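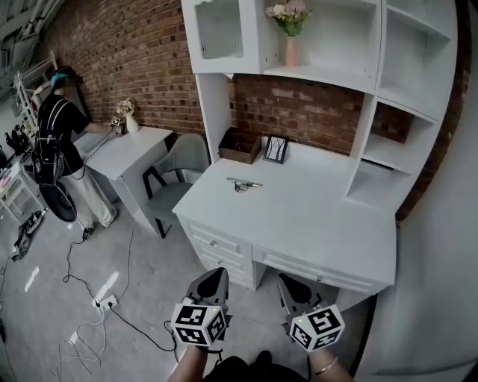 Subject: Re: [larkcombe-swap] White desk with hutch, what to put on curved shelves

On Friday, Kang wrote:
> We have the white desk with the hutch set up against the brick wall
> now. The drawers are fine and the glass door closes. My question is
> the curved shelves on the right side. They are open all the way round
> and I don't want things falling off. Do people use these for books? I
> have 3 boxes of paperbacks and nowhere else for them. Also, is it
> worth fixing the hutch to the wall? The wall is old brick and I would
> like to leave it alone if I can.

Kang,

I had a desk with the same kind of shelf tower for 8 years, so I can tell you what I did with mine.

Books did not work well on the curved part. There is no straight side for the last book to lean on, and a row of paperbacks slides toward the open end whenever you take one out. I tried bookends but the shelves are too shallow for the flat part to sit under the books. What stayed put was low, heavy stuff: a tape dispenser, mugs of pens, a small plant in a wide pot. I kept the top shelf for things I didn't need to reach.

I would put the paperbacks in the wide drawer, if it is deep enough. Measure inside the drawer, not the front, as the front usually runs taller than the box behind it. Lay them spine up in two rows. Check the knob first — on mine the screw worked loose under the weight and I had to put in a longer one with a washer.

The ribbed glass door is a good place for anything untidy. You can't make much out through that kind of glass. Mine held printer paper and old bills and it looked fine from across the room.

I'd leave the vase of pink flowers up on the open shelf next to the cabinet. If it ever holds water, put a saucer or a cork mat under it. Painted shelves mark easily and the ring does not come out. I found that out in July and ended up repainting the whole shelf.

On fixing it to the wall: I would. A hutch is top heavy once it is loaded. Drill into the mortar, not the face of the brick, so you can fill the hole later and it won't show. Two small brackets at the back will do. Also check how the hutch is joined to the desk. Mine only sat on dowels until I added plates.

For the white paint, I used the Skanard satin on my repaint and it has held up. Take one of the small knobs off and match against the paint behind it, as that part won't have yellowed.

If you decide you want a proper bookcase for the paperbacks, there is a narrow one still unclaimed from the Nirnanlow pickup, listed as item 102. It is plain pine and has straight sides. I can hold it for you until next Friday.

Dong-hyun Geum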